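Home Articles Authors Archive Contact

We use cookies to remember your reading settings. Accept Settings

4. Setup and care of the gripper

4.1 Fingers and work surface

The cell at Prurkbridge has one table and one two-finger gripper, which the operator can also hold by hand during checks. The fingers are printed in our own workshop after a drawing by Ettore Vitale. We print them in black, and we do not sand the inner faces, because in our first trials the rough face held cardboard boxes better than a smooth one. The holes in the narrow top face are for the screws that join the finger to its carrier.

The table has a wooden edge and a white top surface. Before each work period the surface is cleared and wiped with a dry cloth. Small specks are permitted if they cannot be felt with the fingertip. In December we tried a gray mat, but the dark fingers were harder to separate from it in the wrist view, and we returned to white. 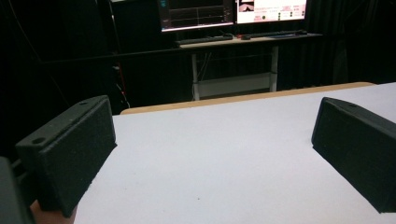 How often must the fingers be replaced?

A pair is replaced after 2000 closing cycles, or earlier if the opening error is larger than the limit given in Section 4.3.

The number of cycles is written by the control program into a text file, and the operator copies it to the cell logbook at the end of the work period. At first we trusted only the file. After a restart of the program the counter returned to zero, and one pair stayed in use much longer than we wanted. Since then the logbook is the main record and the file is the second one.

4.2 Mounting procedure

The old fingers are removed with the gripper fully open and the power off. The operator cleans the carrier faces with a brush. Dust from the printed material collects there, and even a thin layer of it turns the finger by a small angle. The new finger is then placed against the carrier, and both screws are put in by hand before one of them is tightened. The screw nearer to the carrier is tightened first. We do not use thread glue, as it attacked the plastic of an earlier set.

When both fingers are mounted, the gripper is closed slowly until the tips touch. A strip of paper is pulled through the contact at the tip and again at the root. If the paper is held at one place and free at the other, the screws of one finger are loosened and the work is repeated. For a trained person the complete change takes 20 minutes. Callum Nisbet made most of the changes reported in this paper, and the order of the steps is his.

4.3 Check of the opening

The check is made with the gripper empty and over the clear table. The operator opens the fingers to the commanded width and follows the position signal at the workstation. Figure 4 shows the open position, with the white surface visible between the fingers and the desk behind the table.

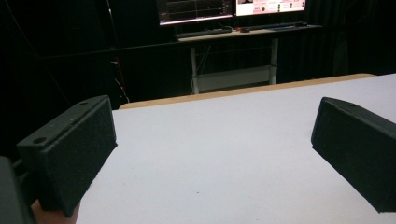
Marisa Ruggiero

Figure 4. Gripper open and empty over the work table, with the workstation in the background.

The width is measured with a caliper at the tips, and the value is compared with the command. We accept a difference of up to half a millimeter. The measurement is made three times, with one full closing between the readings, and the largest difference is the one that counts. In the whole study 461 such checks were recorded. In 34 of them the difference was over the limit. Most of these cases were corrected by tightening the screws again, and in the others the fingers were changed.

We noticed also that the errors were more frequent on the first check after a long pause. We do not have a certain explanation for this. Gaetano Sanna proposed that the plastic relaxes under the screw heads, and we are testing metal washers on the second set. The results are not complete and we do not report them in this paper.

The limit values in this section are those in force on 01/06/2023. Later changes are kept in the cell logbook.

Previous section Next section References Back to top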